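Sorting out a shared metal locker – what goes where?

Posted in Storage & Tidying
3,933 views, 4 followers

Helmi Pitkänen
Member

Hi all, quick one hopefully. We've got a grey metal locker cabinet in our shared room at Sutherland, by the big window. Several doors, some compartments with a shelf in, a couple of tall ones. It was meant to keep the table clear. It hasn't, people put things in wherever there's a gap and then the rest ends up on the table under the window anyway.

I've got one afternoon in December to sort it and would like to do it properly this time. Things I can't decide:

Snacks – in the locker or not? Food tends to go in low down and get forgotten.

Cables and chargers. They go in with carrier bags and it all becomes one lump.

Also bottles and glass, is high up daft? Seems daft to me but the shorter people here disagree with me about the low shelves so I'm asking.

Doors too. One or two get left hanging open and I catch my hip on them. Is there some way to make a locker door stay shut without locking it every time? The locks are fine, it's just that half the keys have wandered off.

Budget is small. I did look at the Skukik shelf trays but they only list one depth and I haven't measured yet. Will do that tonight.
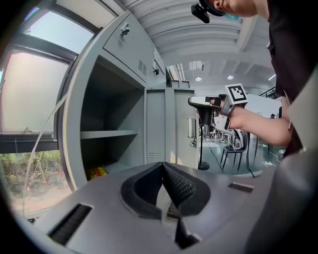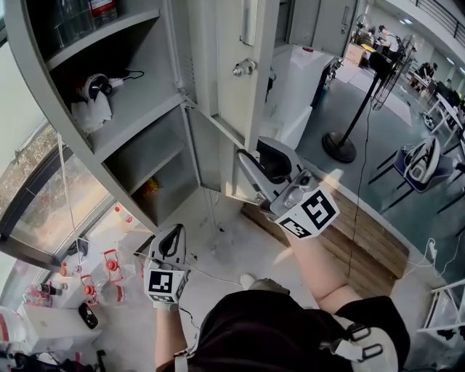
Our locker, doors open in the second one – the yellow and red packet is in the lower compartment in both, table's in the second one

Forgot to say, nothing in there is valuable, so it's more about finding stuff than security. Ta in advance.

6 replies hidden, showing most helpful

Wudow
Regular, 3,000+ posts

Hiya Helmi. Done a few of these. Take everything out first, don't try and shuffle it while it's in there. Use the floor, not that table, you'll just add to the pile.

Then go by compartment, one kind of thing each:

Top – light stuff you rarely want. Paper cups, spare bags, decorations. The glass container wants to come down from there, and the bottle next to it. Anything that breaks or drips goes on a shelf you can see onto without tiptoes.

Middle – daily things. Cables live here but each one in its own bag or a shoebox lid with a divider. The one with the round gadget, wrap the cable and put it in with the gadget so they don't get split up. Carrier bag goes elsewhere, they breed.

Bottom – heavy or bulky. NOT food. That packet at the back would still be there next year. Put snacks in one lidded tub at eye level and write the date on the lid when you fill it.

The lantern things on the table, are they seasonal? If so box them and put them up top once you're done with them. The pink box as well if it's empty, if it isn't then obviously find out what's in it first.

Label the outside of the doors, masking tape is fine. Inside labels are no use when the door's shut!

On doors, little stick-on magnets. Clean the metal with a bit of washing up liquid and let it dry or the pads fall off in a week. Ask me how I know. Check the cabinet's level too, ours swung open because one corner was low, folded card under the front fixed it.

Measure the depth with the door closed, by the way. I bought 14 trays for ours and the doors wouldn't shut on any of them. Went back in the same box.

sullell
New member

just get rid of half of it? if no ones used it since summer bin it. works for us

Helmi Pitkänen
Member

Thanks both. Wudow, the level thing hadn't crossed my mind, will put a spirit level on it. Lanterns are seasonal yes, so top shelf for them from January.

Sullell, tempting, but some of it isn't mine to bin! Might put a note up and give people till the end of the month to claim things.

Depth is less than I thoguht so no Skukik trays. Going with shoeboxes for now.

Wudow
Regular, 3,000+ posts

Shoeboxes are grand. Cut the front side down a couple of inches so you can see in. And do move that fan flex while you're tidying, you want it run along the wall and not over the platform where feet go.

Thread open – log in to reply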